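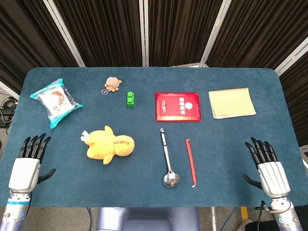 Day 2 of the Peser method for clearing out a junk drawer. Step one: everything goes on a table. Fine. Step two: "thank" each item. No.

The book says a drawer takes 28 minutes. I've spent over 6 on one spoon.

Also not convinced by the "soft things last" rule. The yellow plush is the easiest call here. It stays.

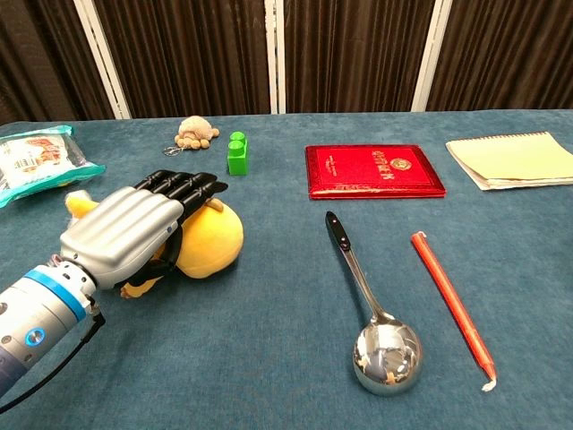 Naima Abdel Rahman replies that soft things last worked for her. Took 7 tries, though.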